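Storage for a Small Craft Table Using a Dish Rack and a Cardboard Tray

Design and Making, Module Project
Group 2, Vuddale College
March 21, 2019

1. Introduction

The craft room at Vuddale College has several tables that are shared between classes. The small table by the wall is used for gluing and taping models. It has no drawer and no shelf above it. Tape, glue sticks, the glue gun and its cable all end up on the table top, and each class spends the first part of the lesson moving them out of the way.

Our project was to find a simple way of keeping these things in order. The brief said that we could not drill into the wall or the table, and that we should use things already in the room or bought cheaply. It also said the result must be easy to take away when the table is needed for something else.

2. Aims

The aims we agreed in September were:

To give the tape a fixed place.
To keep cables off the working area.
To leave the front of the table free for work.
To make everything in a way that another group could copy.

3. Materials

The rack is an ordinary dish drying rack with black plastic end panels and metal rods. We looked at a wire letter tray and a plastic crate as well. The letter tray was too light and slid when a cable was pulled. The crate was strong but it had solid sides, so things at the bottom were hard to find. The dish rack is open, and a cable can be passed through it from almost any direction.

The tray was made from corrugated cardboard sold by Corkard. The sheets are 494 mm on the short side. We had planned to buy a plastic tray from the Rampersad catalogue but it would have used up most of our budget, and it came in one size only.

The table is 600 mm deep. We covered it with a black cloth to protect the surface from glue. The cloth does wrinkle, and it picks up lint, but it can be shaken out and washed.

4. Making the tray

We drew the tray on the cardboard in pencil and scored the fold lines with a blunt knife against a steel rule. The first tray was made with high walls. It looked neat, but a roll of tape was awkward to lift out of it and the walls bent outwards when they were leaned on. The second tray has low walls and no lid.

The edges were cut with a craft knife. Our blade was getting blunt by then and the paper layer tore in places along one wall. We thought about covering the edges with tape and decided to leave them, as it made no difference to how the tray was used. A new blade would have given a cleaner cut.

The corners were joined with hot glue. We bought a bag of 100 glue sticks for the whole project, which was far more than we needed. The rest have gone into the room's stock.

5. Layout

We tried the rack on the left and the tray on the right, and then the other way round. With the rack on the right, the cable from the glue gun crossed the working area to get to the socket. We kept the rack on the left.

The rack and the tray are pushed close together. In an earlier layout there was a hand's width between them, and pens and offcuts collected in the gap. The glue gun goes behind the tray, towards the wall, so that people do not have to reach over its nozzle to get the tape.

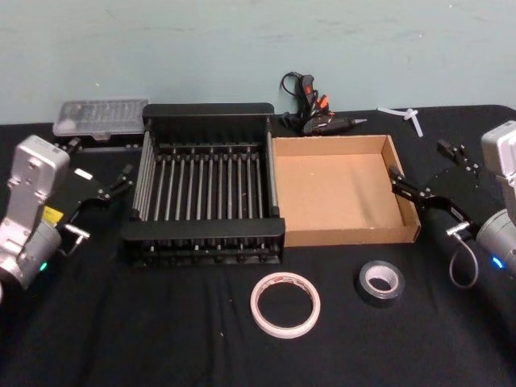
The rack and the box on the black cloth.
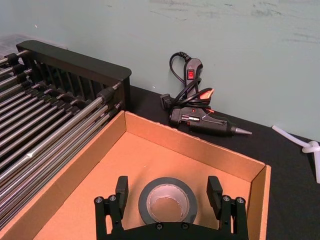 Tape in the box, lying flat.

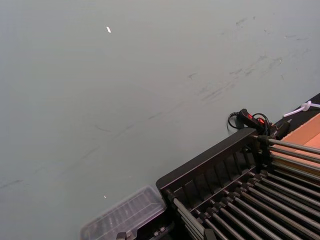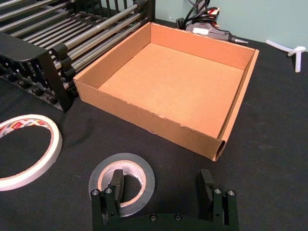

The tray with nothing in it, and the glue gun behind.

6. Trial

The layout was left in place for two teaching weeks. We asked each class that used the table to put things back where they had found them, and we gave them a small card with a drawing of the layout. We checked the table at the end of the day.

The tape was the most successful part. It was nearly always back in its place, even when the rest of the table was untidy. We think the low walls helped here, as the tape could be dropped in without looking.

The cables were less successful. Some people threaded them through the rods as shown on the card. Others coiled them and laid the coil on top, which was tidy enough until somebody pulled on one end. A cable that has been pushed through the rods also takes longer to free, and one class told us they found this annoying. We did not solve this properly during the project.

The glue gun was sometimes put down on the cloth while it was still warm. There was no damage, but the makers of the gun, Drenum, say in the leaflet that it should stand on a surface that does not burn. A ceramic tile would do this and we should have included one from the start.

7. Changes we would make

If we had another term we would add the following.

A tile for the glue gun, set next to the tray.
Two hooks on the end of the rack for coiled cables — bent wire would be enough.
A sheet of card glued under the floor of the tray to make it stiffer.
A label on the tray. We left this out as we thought it was obvious what it was for, but one class used it for scraps.

We would also cut all the cardboard with a fresh blade.

8. Cost

The dish rack was the only large item. The cardboard and the glue sticks came to less than the rack, and the cloth was already in the room. We stayed within the budget set by the college. The receipts are in the folder handed in with this report, together with the pencil drawings for both trays and the card that was given to classes.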